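7月19日
撰文：罗迪卡·迪努（Rodica Dinu）

尊敬的魏罗妮卡·马尔奇尼亚克（Weronika Marciniak）女士：

您好！上次写信给您还是二月，那时候我们的仓库里冷得要穿两件外套才坐得住，如今窗户全打开了，还是热。时间过得真快。按照和塔瓦内尔（Tavanell）基金约定的安排，我把利科多拉（Likodora）旧衣循环项目上半年的情况向您细细说一遍。信可能会长一点，请您泡杯茶慢慢看，因为这半年确实有不少事情想跟您讲，有高兴的，也有让我们头疼的。

先说您最关心的数字。从二月到现在，我们一共收到并登记了2097件衣物，登记的意思是每一件都写了卡片，注明种类、尺码、材质和去向。前来领取衣物的家庭是151户，其中多数不止来过一次，有几家几乎成了老朋友，孩子长得快，裤子隔一阵就短一截。去年同期我们还没有登记制度，所以没法给您一个像样的对比，这一点请您谅解，明年的报告里就能比了。

收集点方面，原来只有梅西内（Mesine）街区一处，春天又在卡尔片科（Karpenko）街的旧面包房里开了第二处。面包房的主人把前厅借给我们，条件是我们自己负责粉刷。伊万·特卡丘克（Ivan Tkachuk）带着他的两个侄子刷了整整一个周末，颜色选得比我想象中要黄，看久了倒也觉得亲切。新收集点每周开放两个下午，附近的住户下班路过就能把袋子放下，再也不用坐车绕到梅西内去。这笔运费省下来以后，我们挪去买了尺码标签和夹子，明细附在财务表里，您一看就明白。

接下来说说分拣。这是整个项目里最费工夫、也最容易被外人看轻的一步。衣服送来的时候常常是揉成一团塞在袋子里的，毛衣裹着袜子，袖子里藏着另一只袖子，什么情形都有。我们最初的做法是谁有空谁来分，结果同一类衣服，有人归到“可穿”，有人归到“改制”，到了领取那天就乱了套。后来伊霍尔·多夫哈纽克（Ihor Dovhaniuk）写了一份分拣说明，只有两页纸，贴在墙上，大家照着做，争论少了很多。

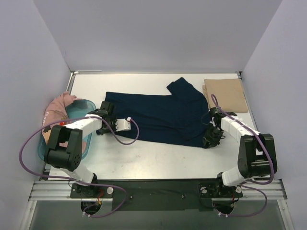
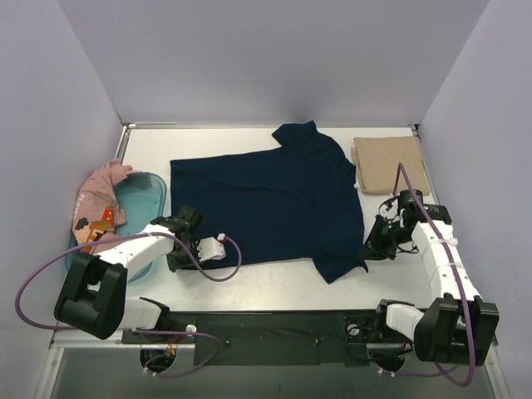

深色针织衣料，摊在白色台面上。
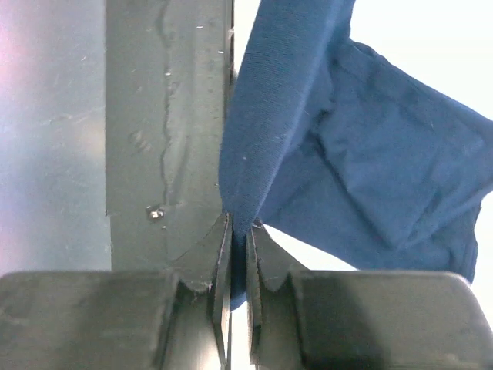

说明里改动最大的是上衣这一部分。以前我们把T恤、衬衫、薄毛衣都混在一个大筐里，统称“上身”，现在分成了针织和梭织两类，因为它们洗后的变化不一样，改制时的剪裁方法也不一样。分辨起来其实不难，把布料凑近了看就行：像那条被夹住一头的蓝色布料，上面一道一道细密的罗纹，一看便知是针织，应当归到第一类。新来的朋友刚开始总要犹豫一下，多摸几件，手上就有数了。针织类的衣服我们平放着存，挂久了肩膀会走形，这是扎哈尔·西多连科（Zakhar Sydorenko）提醒我们的，他年轻时在成衣厂干过很多年，对这些门道熟得很。

分拣之后是洗涤和检查。洗涤仍旧交给街角那家洗衣店，价格没有涨，但是他们的烘干机五月坏过一次，我们有将近20袋衣物在店里多放了好些天，领取日只好往后推了一回。当时心里很过意不去，打电话通知各家各户，大家都很体谅，有位老太太还反过来安慰我，说衣服又不会飞走。后来我们和洗衣店商量好，以后机器再出毛病，先把衣物取回来在院子里晾，院子里已经拉好了绳子，天气好的时候半天就干透了。

检查这一环，我们着重看领口、腋下和拉链。领口松了的，如果布料还结实，就转到改制组。改制组目前有两台缝纫机，一台是去年用您的拨款买的，另一台是别人捐的老机器，踩起来声音很大，可是走线特别稳，组里的人反倒抢着用它。上半年改制组做的东西主要是围裙、布袋和儿童罩衫，罩衫最受欢迎，幼儿园来问过好几次还有没有。碎布头也没有扔，裁成方块留着拼被子，第一床已经拼好，挂在卡尔片科街收集点的墙上，您下次来一定要看看，照片是拍不出那个厚实劲儿的。

我还想多说几句缝补课，这是原计划里没有的，是大家自己提出来的。起因很简单，来领衣服的人看见改制组在干活，就站在旁边看，看着看着便问能不能学。我们于是腾出一个下午，教钉扣子、缝裤脚、补破洞。第一次上课我准备的针不够，大家轮着用，一边等一边聊天，结果课拖到很晚才散。现在这门课每两周开一次，由扎哈尔主讲，我在旁边递剪刀。他讲得慢，有时候讲着讲着就说到厂里的旧事去了，但没有人催他。学会补裤子的人回家就把家里攒着的破裤子都补了，这样的事不会出现在登记卡片上，可我觉得应当写进报告里让您知道。

困难也要如实告诉您。第一是冬衣不足。春夏两季收来的几乎都是薄衣服，厚外套和棉靴少得可怜，而登记需要冬衣的家庭已经不少。我们打算入秋之前专门做一次冬衣征集，海报由伊万来画，地点还在商量。第二是储存空间。梅西内的仓库靠北的一面墙返潮，靠墙的架子我们已经撤了下来，所有箱子都往中间挪，走路得侧着身子。房东答应修，但没有给准日子。如果到秋天还没有动静，我们可能需要另租一间小库房，届时会单独向您提出申请，绝不会挪用别的科目。第三是童鞋，童鞋的尺码最难配，左右脚磨损又常常不一样，我们暂时还没有想出好办法，您如果在别的项目里见过好的做法，请务必告诉我们。

财务方面简单说两句，详细的表格伊霍尔已经整理好随信附上。洗涤费用和计划基本持平，运费低于计划，标签和夹子高于计划，原因前面已经讲过。缝补课的针线布料是从改制组的材料费里出的，数目很小，但既然是计划外的活动，还是想请您书面确认一下是否妥当。如果您认为应当单列，我们下半年就另设一栏。

下半年的打算是这样的：冬衣征集放在最前面；卡尔片科街的收集点如果人手够，想再加开一个上午，方便带孩子的母亲；分拣说明准备补上鞋类和床上用品两节，伊霍尔已经动笔了，写得很认真，连枕套的折法都画了图。登记卡片目前还是手写的，字迹有的很漂亮，有的只有写的人自己认得，我们想慢慢把它们录到电脑里去，先从家庭信息录起。

您上次来信问到，能不能让基金的同事来参加一次领取日。当然可以，我们非常欢迎！只是请提前告诉我一声，好让大家多烤一盘点心。来的时候最好穿双舒服的鞋，那天从早到晚都要站着，中午也只有轮流坐一会儿的工夫。

谢谢您和各位同事这半年来的信任，也谢谢您每次回信都回得这样细。表格里若有看不清楚的地方，随时写信或者打电话给我，下午我一般都在仓库。

此致
敬礼

罗迪卡·迪努
利科多拉旧衣循环项目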